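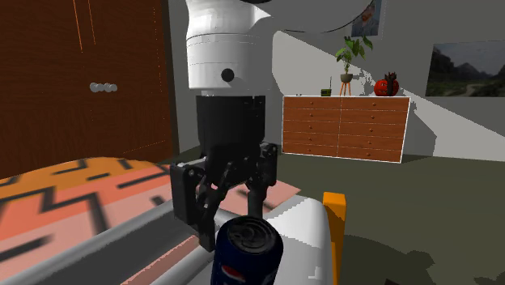

Home News Workshop Parts Wanted Meetings Contact

Cooling system before the summer run

4 May 2017

Every spring we receive the same letters about old cars that become hot in slow traffic, so the workshop page this time is for the radiator and the things connected to it. Most of our members drive cars with iron engines and simple cooling, and for these cars the work can be done at home in one day.

Please begin with the old coolant. If you do not remember when it was changed, change it. Open the drain tap at the bottom of the radiator and also the plug in the side of the block, which many owners forget. On my own car this plug did not move for many years and behind it was hard brown mud. I cleaned the hole with a piece of soft wire until the water was running freely. Flush with clean water from a garden hose, first in the normal direction and then backward, with the thermostat taken out.

The thermostat can be tested in a pan on the stove with a kitchen thermometer. Mine is marked for 80 degrees Celsius and it should begin to open near this number. If it stays closed, or opens only a little, buy a new one together with the paper gasket.

Hoses are the next point. Press them with your fingers when the engine is cold. A good hose is firm but it gives a little. If it is soft like bread, or if you hear small cracks, it must go. Skalledetti has again the molded lower hose for the early six-cylinder cars, and Vakden can make straight hoses to your length if you order eight or more, so it is good to order with other members.
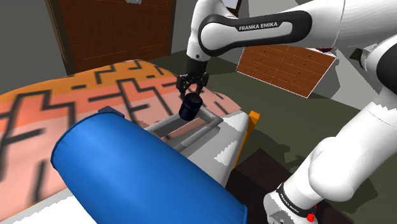 Robot arm holding a small dark cylinder over a gray metal frame.

For the radiator cap, look at the rubber seal and the spring. A tired cap lets the water boil sooner. Do not fit a cap with higher pressure than the book gives, the old solder seams will not like it.

If the radiator itself is blocked, you will feel cold places on the core after a drive. For this the Shboul shop in Sakovton still does the old kind of repair, with the tanks taken off and the tubes cleaned by rod. They asked me to say that they are closed in August, so please bring your radiator before this.

After the work, fill slowly, run the engine with the heater open, and check the level again when all is cold. I check mine one more time after 200 miles.

The long summer run is 400 miles this year, with two mountain roads on the second day. Take a bottle of water with you and a spare fan belt of the right size.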